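How I sort out the snack drawer before it takes over

Our snack drawer is a disgrace by April. Everybody buys little packets, and they all sink to the bottom and get forgotten (I once found a fruit chew in there that had become one with the wood!). So a couple of times a year I have a proper sort, and it takes me 25 minutes if I don't eat too much along the way.

First, tip the lot out on a table. A dark one is great if you've got it, because the bright wrappers really stand out. Don't spread them out yet, just leave them in a heap in the middle.

Now pick them up one at a time and turn each one over. Dates like to hide on the back or along the seal, and on imported sweets I sometimes have to tilt the packet towards the window to read anything at all. Anything out of date goes straight in the bin, no arguing.
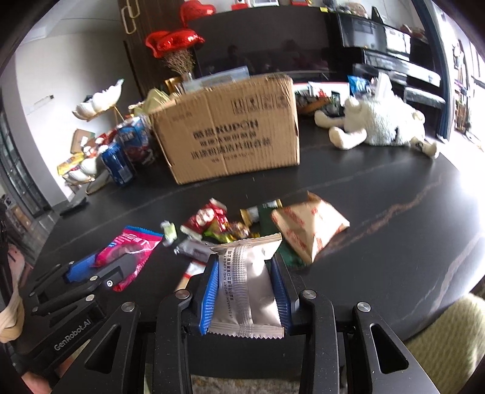
Checking the backs, with plenty still to go in the middle.

Next, make your piles. I do crunchy things, chewy things and wrapped sweets, and then a fourth pile for "no idea", which my friend Themba Radebe is always happy to test for me.

Pop each pile in its own tub. Mine are old Flekard ones with the lids long gone, and they fit the drawer nicely side by side. Oldest packets go at the front, and the chocolate goes right at the back where I can pretend it isn't there.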